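NOTAS – palestra carimbos e papel, versão curta
21 de agosto de 2022
(falar devagar!! da última vez acabei em metade do tempo)

Abrir com o cartão azul. Passar pela primeira fila, deixar mexer. Não explicar ainda a técnica.

Quem sou: faço cartões desde os tempos da papelaria da minha tia, dou oficinas, blog meio parado desde dezembro. Dizer isto rápido e seguir.

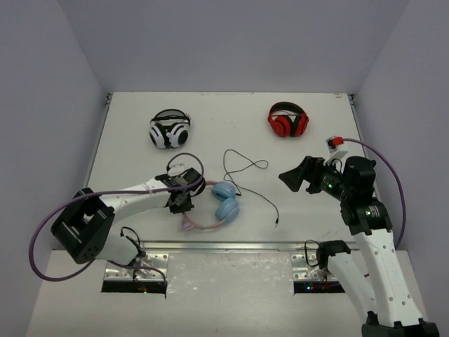
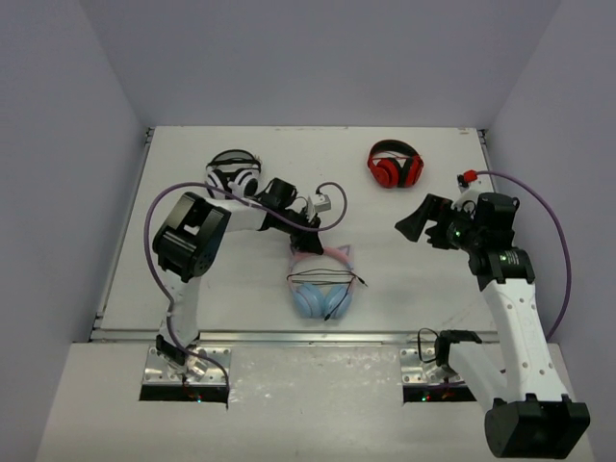 Auscultadores em cima da mesa branca, nas duas fotos.

PARTE 1 – o papel
Perguntar: quem tem em casa papel que não usa por ter pena? (vão levantar todos a mão)
A minha história: pacote Goltevar, 93 folhas, edição de verão, guardei quase tudo. Quando fui usar já tinha as pontas amareladas. Mostrar uma folha.
Regra que sigo agora – pacote novo, corto logo a primeira folha no próprio dia. Nem que seja para uma etiqueta.
Gramagem: não me alongar. Base do cartão grossa, camadas finas. Se perguntarem por aguarela, remeter para o fim.
Direção da fibra. Fazer a demonstração da dobra, uma a favor e outra contra. Encostar ao microfone, ouve-se a diferença (funcionou bem em Aveiro).
Vincar sempre antes de dobrar. Sempre.

PARTE 2 – carimbos
Conjunto Pruvska, o das frutas. 9 peças. Sai do catálogo no fim do mês, dizer isto mas sem tom de vendedora, não ganho nada com isso.
Limão: o mais fácil. Melancia: duas passagens, primeiro a casca, depois o miolo. O figo é um problema, o desenho é muito fino e entope. Tinta pouca, batidinhas, nada de esfregar.
Carimbo novo não pega tinta – borracha branca, duas ou três passagens, leve. Há quem use lixa. Eu estraguei um assim.
Limpeza: pano húmido logo a seguir. Toalhitas com álcool não, no fotopolímero fica pegajoso com o tempo.
Contar a do Kevin Mulcahy, que carimbou os convites todos de pernas para o ar e só viu nos envelopes. (pausa, costumam rir)
Truque: marcar o cimo do bloco acrílico com um ponto de verniz.

PARTE 3 – cor
Três cores por cartão e mais o branco. Quem está a começar quer por tudo.
Amostras: fazer um cartãozinho por tinta, carimbado e com o nome atrás. A tampa engana sempre. Mostrar argola com as minhas.
Tinta Ukance coral: bonita, seca mal em papel brilhante. Esperar ou usar pistola de calor. Cuidado com as pérolas autocolantes, derretem.
Fundo esbatido com pincel – começar FORA do papel e entrar em círculos. Se ficar mancha, outra camada mais escura por cima e salpicos de água. Ninguém nota.

[se faltar tempo saltar a parte 4 e ir logo às trocas]

PARTE 4 – fazer em quantidade
Encomenda do casamento, 500 etiquetas. Aceitei sem pensar. Erro: fiz uma de cada vez, do princípio ao fim, até perder a paciência.
Depois por fases: cortar tudo, carimbar tudo, furar tudo, fita no fim. Rendeu muito mais e as mãos agradeceram.
Guilhotina Strand: trocar a lâmina antes de uma encomenda grande, não a meio. A meio nota-se a diferença no corte e fica um lote de cada feitio.
Preço – vão perguntar de certeza. Responder: papel + tinta + horas, e não baixar para amigas. (olhar para a Graça? não, melhor não)

TROCAS
Mesa ao fundo. Cada pessoa leva um cartão e deixa um. Nome e técnica no verso, a lápis.
Quem não trouxe faz um na hora, há bases cortadas na caixa verde.
Desafio do blog: última contagem 802 cartões enviados, agradecer aos que estão na sala. Tema seguinte é outono, folhas e especiarias, não vale reciclar melancias.

PERGUNTAS prováveis
– aguarela: papel próprio, tinta à prova de água no contorno, deixar secar de um dia pro outro
– cola: líquida para camadas grandes, dá para acertar a posiçao; fita dupla para o resto
– crianças: sim, blocos grandes, tinta lavável, mesa forrada
– onde comprar: lista impressa à saida, levar cópias a mais

Recolher o cartão azul!! da outra vez não voltou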